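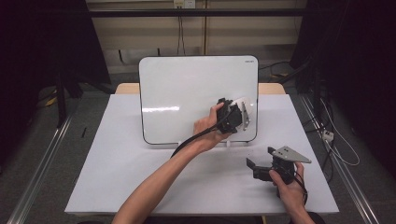 The little whiteboard, up on the table.

Hello again, and welcome to October! I've had a few of you asking how the spelling evenings are going, so I thought I'd give them a proper mention. We started in September at the Stokden reading room, meaning to run them for 3 weeks, and we're still going (blame the biscuits).

It's for grown-ups who always felt they were bad at spelling. I'm one of them — I still can't write "necessary" without stopping halfway. We pick a handful of awkward words, talk about where they came from, and then have a go at using them in a silly story. Cristian Sotelo wrote one last week about a lieutenant with a rhubarb allergy and I laughed so much I had to go and stand in the corridor.

What's helped me most is saying words wrongly on purpose. Wed-nes-day. Feb-ru-ary. Try it in the bath!

The next one is Thursday 06/10/2022 at the usual time, and it costs £2 on the door, tea included. Bring a pen and any word that has ever annoyed you. If you're coming over from Cereck, the car park behind the chapel is open again, but mind the pothole by the gate — my poor front tyre didn't.

I'm also after old dictionaries, the fatter the better. Leave them at the desk with my name on.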